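Zerkent Greifer-Sim, lohnt sich das Abo?

nakitz_791
Teste seit April das Simulationspaket von Zerkent, 20 Euro im Monat. Für mich als Bastler echt super! Die Zuckerpackung ist bei mir die Standardaufgabe: 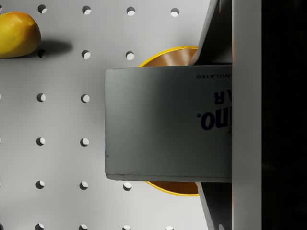 Zuckerpackung quer zwischen den Fingern, Handkamera

Die Schatten in den Löchern finde ich richtig schön gemacht.

garside123
Schatten, na ja. Mich interessiert die Reibung, und die ist bei Trinimo besser einstellbar. Und da zahlst du einmal und fertig.

nakitz_791
Klar, aber bei Trinimo musst du jedes Objekt selber einpflegen (hab ich durch, nie wieder). Hier nehme ich Banane und Becher einfach aus der Bibliothek und leg los.

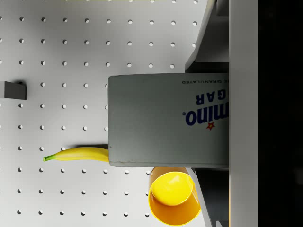

Eng gestellte Sachen sind für mich eh der bessere Test, da merkt man schnell, ob die Planung was taugt.

illia_z
Läuft das auch ohne dicke Grafikkarte?

nakitz_791
Bei mir ja, nur das Laden dauert ewig.

garside123
Bleib trotzdem bei Trinimo. Abo für Software, nein danke.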